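Speaker notes — "Cloths and Counters", Silosham village hall, April

Slide 1. Hello and welcome

Thank everyone for coming, and thank Manaia Baxter for the loan of the projector and for the lemon cake (point at cake, it's by the hatch). Say that I've been cleaning other people's kitchens for longer than I care to admit, and that tonight is really a talk about cloths, which sounds dull but I promise has its moments. It's 52 minutes if I don't wander off, so hands up if I do!

Slide 2. The cloth left on the worktop

Ask who has one of these at home, in a heap by the sink or on the side. Wait for the laughs. Microfibre is lovely stuff — it picks up crumbs and greasy fingermarks with hardly any spray — but bunched up like this one, black and purple all twisted together, the folds in the middle get very little air. Shake it out, hang it over the tap or a rail, and it'll be a much nicer thing to pick up in the morning.

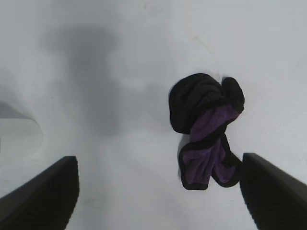 Slide 3. Washing them

Wash at 60, on their own or with other microfibre, and leave out the fabric softener (say this twice, someone always asks). Towels shed fluff and the cloths hang on to every bit of it. Pass round the Korko pegs here, and the folding rail from Tapsell.

Slide 4. Questions and tea

Leave the sign-up sheet for the Willia morning on the end table, and remember to collect the pegs back in.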